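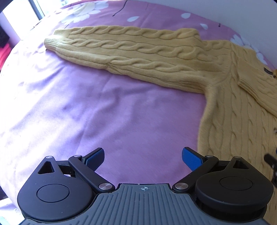 I finally went to the self-defense class at the Travondale rec center, and I am so glad I did! It runs 90 minutes, it's free, and the first half hour is mostly yelling. Loud, from-the-belly yelling, with a room full of women who all started out giggling (me included) and ended up rattling the windows.

After the two muggings on Veloso Street in September I'd gotten into the habit of walking home with my keys between my fingers. Our instructor said to drop that one, it mostly hurts your own hand.

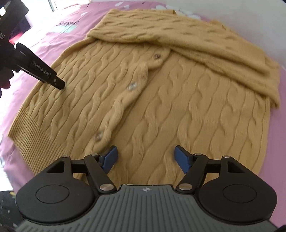 What she wants instead is the heel of the palm, straight up, and then you run. We drilled it on pads until my arms shook. We also did wrist grabs, and I broke a hold from a guy twice my size, who was very sporting about it and kept saying "again, harder."

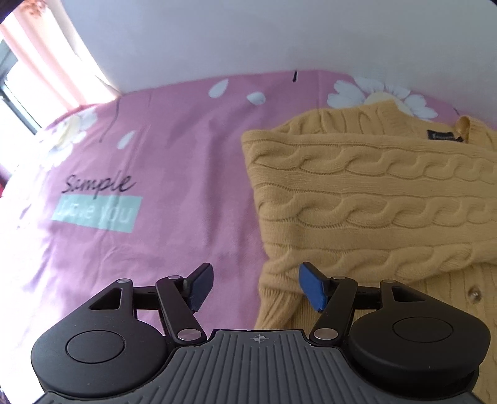
Catarina Quintela asked in the comments last time whether you need to be in shape for this, and said her knee has kept her away from anything with mats. No, you really don't! There's no floor work until the second level, and you can sit out whatever you like.

Next up they're doing one on reporting, how to give a good description to the police and what happens after you call. I've already signed up, and I'm dragging my sister along.

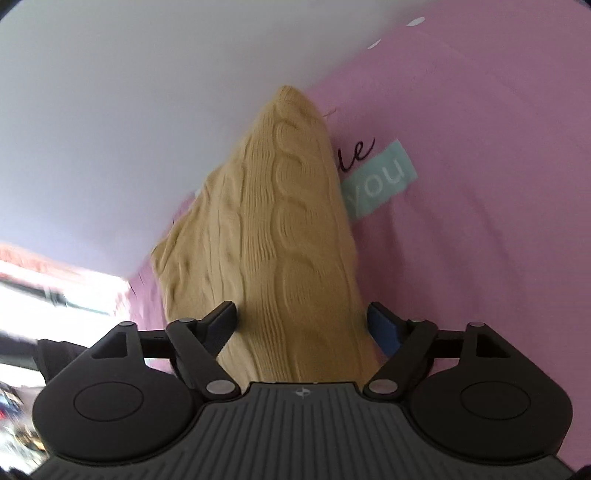 Cable knit on the pink bed cover.

Bring water and flat shoes. Parking is behind the Narniteo building, and the side door locks at 7.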